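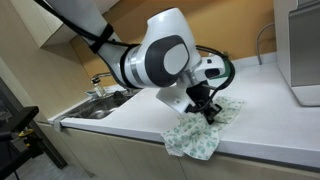 3 minute read

Shared Kitchens and the Return of the Evening Meal

When the Dorovby residence opened its first shared kitchen, the housing office expected complaints about noise and dirty pans. Izzati Chin, who has directed residential services at the Plillberg Housing Association for 10 years, kept a folder ready for them. The complaints came, she said, but they concerned a different matter.

"People wanted longer hours," Chin said. "The kitchen closed at 9 p.m. under the original rules, and we had residents coming off hospital shifts at 10. They were asking for a place to cook a proper meal at the end of their day, and we had locked the door."

The hours were extended in July. The association now operates shared kitchens in 2 of its buildings, Dorovby and Trallum, which together house 62 residents. Most are single adults, and many had lived alone for years before moving in. Each has a private room with a sink and a small refrigerator. Stoves and ovens are found only in the common areas.

Chin described the arrangement as a matter of cost in its early planning. Full kitchens in every unit would have raised rents beyond what the association's applicants could pay. She was candid that the social benefits were given little attention at that stage.

"I would like to say we planned for friendship," she said. "We planned for plumbing."

Nkrumah Atinga joined the association as its resident programs coordinator after the Dorovby building was already occupied. His first task was to rewrite the kitchen rules, a document that had grown to several pages and that few residents had read.

"There was a paragraph on the correct storage of onions," Atinga said. "I am in favor of storing onions correctly. I did not think it belonged in a lease."

The present rules fit on a single sheet. Residents may use a burner for 45 minutes when others are waiting. Food left on a shared shelf must carry a name. Dish towels are supplied by the association and washed by the association, a change Atinga considers the most successful of his tenure.

"Before that, everyone brought their own towels, and everyone believed that theirs had been taken," he said. "It was the subject of more written complaints than rent."

Not every effort has been well received. A weekly group dinner at Trallum drew strong attendance at first and then declined. Atinga attributes this to the sign-up list, which some residents found intrusive. The dinner continues without a list, and attendance varies from one week to the next.

Chin was cautious when asked whether the model should be adopted elsewhere. The association has received inquiries from other housing providers, and she advises them to visit in the evening, when the kitchens are busiest. She also asks them to speak with residents who dislike the arrangement.

"Some people want to close the door and fry an egg in peace," she said. "That is a reasonable thing to want. We should be able to tell them, before they sign, that they will be frying it next to someone else."

Planning is under way for a third building, known as Guerra. Its kitchens will be smaller and placed on each floor, in response to residents who reported that carrying hot food up the stairs discouraged them from cooking at all. Atinga has asked for wider counters and a pantry with separate locking cabinets. The cabinets have been approved. The counters remain under discussion with the architect.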